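2023-04-29

Today I worked again on the rules for our cell in Trallham. Ingrid Halvorsen wants the list on one page, and mine was still two. I cut many words in the morning. It is hard for me to cut in English, I am always afraid that the short sentence is rude. But "Do not reach into the bin when the arm has power" is better short.

We argued for a long time over the cables. In the Arkov rules the cables on the wrist must be tied, and that is all. I wanted to add that the loop must be checked with the wrist turned to both ends, before the first pick of the shift. Ingrid asked who will do this every day. I said I will, and then she wrote my name beside it, so now it is my job until January at least.

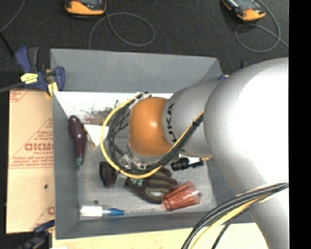

The arm over the gray bin, with the yellow cable in its wide loop. The glove, the toy eggplant and the pink tumbler are on the floor of the bin.

The rule for clamps went more easily. A bin must be clamped to the table, and the clamps are tested by hand, after every change of objects. I pushed for this one because a bin that moves 2 millimeters makes all our positions wrong, and then people blame the software.

For the objects I wrote that soft and hard things should be mixed, and no glass. Sfeir uses a limit of 12 objects in one bin. I do not like a fixed number, a glove takes more place than a bottle. I left the line open and put a question mark.

The log has now 2,417 picks. I read the last 40 in the afternoon and in many of them the comment field has only "ok". I must write a rule for this also, but politely.

Came home late and my eyes are tired. Tomorrow I will ask Ingrid if the page can have a smaller font.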